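Home | Plants | Techniques | Regions | Random article

Stirell grafting

Stirell grafting is a way of joining the top of one tomato plant to the roots of another, practiced mainly by home gardeners in and near Voduscombe. It is a form of splice grafting, with local additions that its supporters regard as essential and everyone else regards as local.

Method

Seedlings of both plants are raised in trays until their stems match in thickness. Each stem is cut at a slant, the faces are pressed together, and the union is held with a soft clip. Traditional practice calls for a strip of damp muslin as well, a matter on which the Voduscombe growers have been arguing for longer than most tomatoes live.

Grafted plants spend 6 days under a cover in dim light, then return to normal conditions over the next three. Lifting the cover to check on them is discouraged in every printed guide and practiced in every household.

Varieties

The usual rootstock is Grumard, a vigorous plant whose own fruit is small, sour and generous in number. Rustad, a large ribbed tomato with a weak root system and a devoted following, is the customary top. The reverse combination has been tried once on record, and the record is brief.
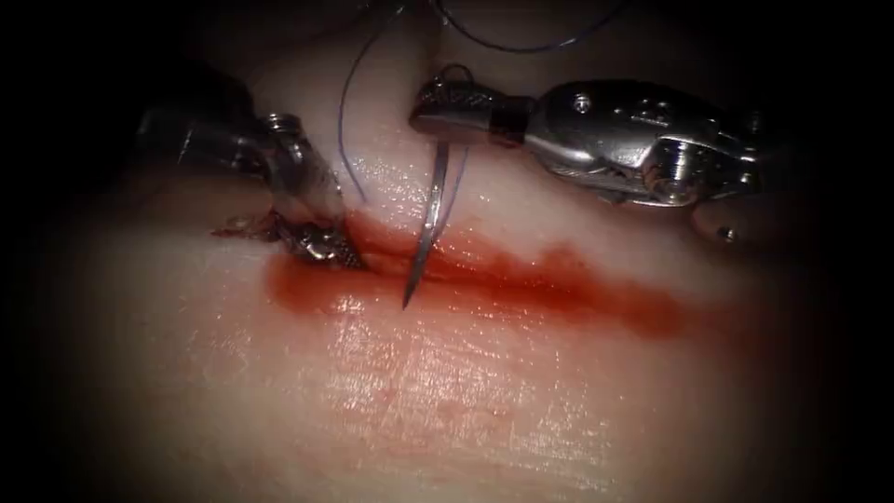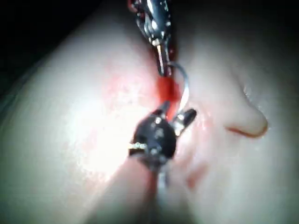

Results

A trial at the Voduscombe garden grounds compared 203 grafted plants with the same number grown on their own roots. The grafted plants began fruiting in July and kept going 14 days longer. Flavor was judged by the growers themselves, who found their own entries excellent.

The graft union must stay above the soil line. If it is buried, the upper plant puts out roots of its own and the gardener has, with considerable effort, produced an ordinary tomato.

See also: Cleft grafting; Rootstock; Damping off

Categories: Grafting | Tomatoes | Home propagation

This site uses cookies to remember your reading preferences. Accept | Settings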